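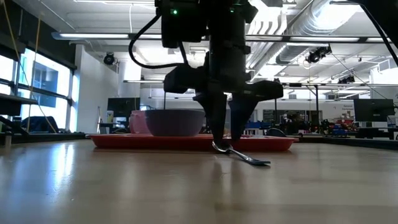

Tristora Residents' Forum
Shared Buildings and Facilities
Topic: Proposed charge for use of the Buvunov kitchen

Posted by house_office, 12/05/2020
Residents are informed that a charge is proposed for private use of the shared kitchen at Buvunov from July. The fee would be 27 per booking. Regular groups would pay 34 per month. Written comments are invited in this thread.

Posted by K_Stastny
I wish to record an objection. The house rules, as adopted, state that the kitchen is open to all residents without payment. A change to those rules requires a vote, and no vote has been called.
Kamil Šťastný, Block 2

Posted by b.sykora
With respect to Mr Šťastný, the rules allow the office to recover cleaning costs. The last invoice from Vetgate came to 1000 and was paid from the general fund, to which residents who never enter the kitchen also contribute. I support the charge.
Boris Sýkora

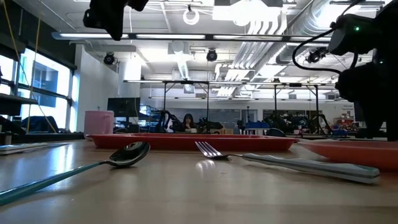
Re: Proposed charge for use of the Buvunov kitchen

Posted by K_Stastny
Recovery of costs is one matter and a fixed fee is another. A resident who heats soup for an hour would pay the same as a party that stays all evening.

Posted by stepanek_east
The Štěpánek building has charged by the hour for two years. Bookings fell at first and then returned to their former level. Complaints concerning

unwashed dishes did not fall, and the office may wish to consider a deposit as well.

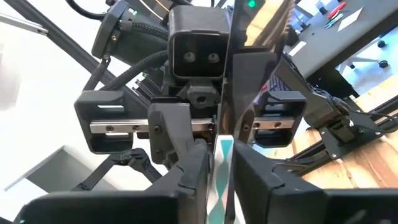 A deposit would be returned once the cupboards had been checked, and our own office does this the following morning.

Posted by b.sykora
I would accept an hourly rate. I do not agree to a deposit, which places further work on staff.

Posted by house_office
The comments have been noted. A revised proposal with an hourly rate will be placed before residents for a vote. The thread remains open.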